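Garkero estrena en marzo un amplificador de microondas que cabe en una moneda

La firma Garkero presentará en marzo el Wutlow, un pequeño amplificador de bajo ruido para microondas que llega después de cinco años de trabajo y que ha despertado muchísima curiosidad entre quienes montan receptores de radioastronomía. ¡Y con motivo!

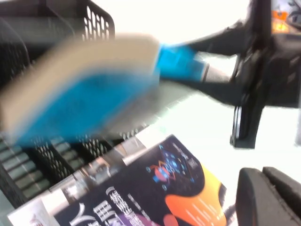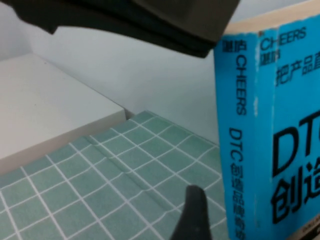 Azul vivo en las dos tomas: el cepillo en la primera, el libro en la segunda.

El corazón del circuito es un transistor de alta movilidad de electrones fabricado sobre nitruro de galio, un material muy apreciado por lo bien que soporta tensiones altas. El equipo lo ha ajustado para trabajar a 22 GHz, la zona en la que se busca la emisión del vapor de agua en el espacio – un rincón del espectro precioso y bastante exigente con el ruido.

Waraporn Rungrueang, responsable del diseño, explica que lo más laborioso fue la red de adaptación de entrada. «Cada micra de línea cambiaba la curva. Cuando por fin vimos la respuesta plana en el analizador, nos pusimos a aplaudir como niños», cuenta. La versión definitiva lleva el número interno 2681 y conserva la polarización sencilla de los primeros prototipos, con una sola tensión de alimentación.

La primera tirada será de 100 unidades. Una parte irá al observatorio de Clindavitz, que las montará en su receptor refrigerado, y el resto quedará a disposición de universidades y radioaficionados. Para estos últimos hay una noticia estupenda: la placa de evaluación Shehu incluye conectores coaxiales, filtro de alimentación y el esquema completo, con las medidas de ganancia y de figura de ruido de cada ejemplar (sí, de cada uno).

La presentación empezará a las 18:30 en el salón de actos de Clindavitz, con entrada libre hasta completar el aforo. Habrá demostración en directo y, al terminar, turno de preguntas con el equipo de diseño.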